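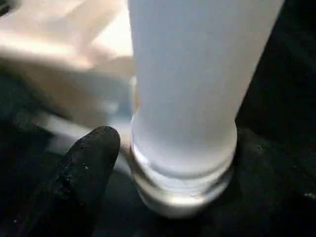
Who should do the last part of the work on a thing we buy, the shop or the customer?

The shop should do it, or at least offer it at a fair price that is written next to the price of the thing. I know that this is an old-fashioned opinion. I came to it slowly and I want to explain how.

When I was a child, furniture arrived finished. Two men carried a wardrobe up the stairs, my grandmother gave them tea and complained about the scratches on the wall, and in the evening the clothes were already inside. I don't remember that any adult in our family owned a proper set of screwdrivers. When I moved to Lonis as a student, I bought a desk from Lundevar, and it came in a flat carton that I could almost carry alone. I was proud of that desk. It stood a little to the left all the years I had it, and I put folded paper under one leg.

So I am not an enemy of the flat carton. It made it possible for me to have a desk. The desk cost 90, and the same kind of desk, finished, cost 205 at Harju across the street. A student does not think long about such a difference. She has time and she doesn't have money, and the carton is an honest exchange of one for the other.

My objection is to what happened afterward. First it was desks and shelves, because they are big and flat and expensive to move. Then it was chairs. Now I open a box and find that a lamp is in four parts, a laundry rack is in nine, and a small stool for the bathroom wants me to find a hammer. The reason of transport is sometimes very weak. The stool would have been no larger finished than it is in its box with all the cardboard.
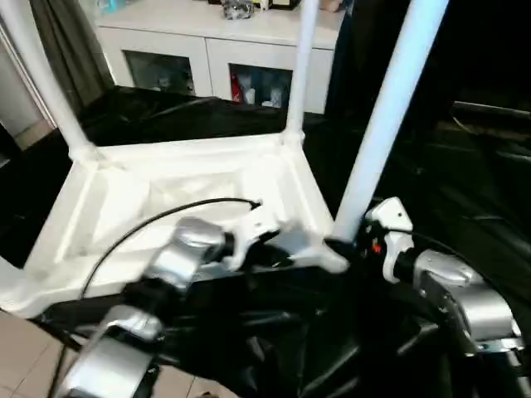 And the price did not stay low either. I compared what I could in the Lundevar catalog, and in the same store a bookcase which you build yourself is now at 134. I don't call this cheap. At this price the customer gives both the money and the evening, and I would like to know what she receives for the second one.

My neighbor Nazmiye Sezer is 81, and last October her daughter sent her a folding side table that was not folding at all before somebody put the hinges on it. The box stayed in the corridor for three weeks. She was ashamed to ask. Finally she asked Fahad Gondal from the second floor, who did it in a short time and would not take anything for it, and since then she bakes for him, so maybe the story has a good end. But I keep thinking about the three weeks. The store had sold a table to a person who, for three weeks, had no table.

There are many people like her. Some have bad hands or bad eyes. Some work two jobs and have one free evening. Some are simply not good at it, as I am not good at singing, and I don't see why this should be a condition for owning a shelf. The instructions say "two persons recommended" with a small drawing of two smiling people. A person who lives alone looks at this drawing too.

I discussed it with a friend, Gopinath Namboodiri, who sold kitchens for Simeck before he retired. He disagrees with me strongly, and I should give his argument its place. He says that people like to build. He says a customer who has put in every screw will forgive the product more, will repair it instead of returning it, and will know how to take it apart when she moves. He also says that if the store must finish everything, the poor customer pays for a service which only the rich customer wanted.

The last point is his best one, and I can't completely answer it. I only say that the choice should be real. Today in most stores the service exists on a page which you reach after the payment, and the price for it is shown only when you have written your address. I tried it for a small cabinet. The service was more expensive than the cabinet. This is a way of saying no to the customer without using the word.

About the pleasure of building, I agree with half. I had this pleasure with my desk. I had it again with a bed, together with my sister, when we laughed a lot and put the long side on backward. I didn't have it with the shoe rack, the shower caddy, or the thing for umbrellas. Pleasure comes when the object is worth an evening, and there are not many such objects in a house.
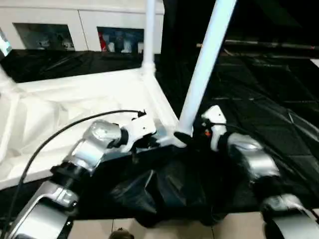 White poles and rails, with fabric over part of the frame.

What would I like, then? I would like two prices on the same label, one for the carton and one for the finished thing, in letters of the same size. I would like the label to say how long the building takes for a normal person who has never done it. If a company writes 15 minutes, let it be 15 minutes with an ordinary screwdriver, on the floor of an ordinary room, with a child asking when it will be ready. And for small things I would like the factory to finish its work.

I still have the screwdriver from the first desk. It is a good one, and I lend it often.

Elif Naz Karakaya
April 13, 2013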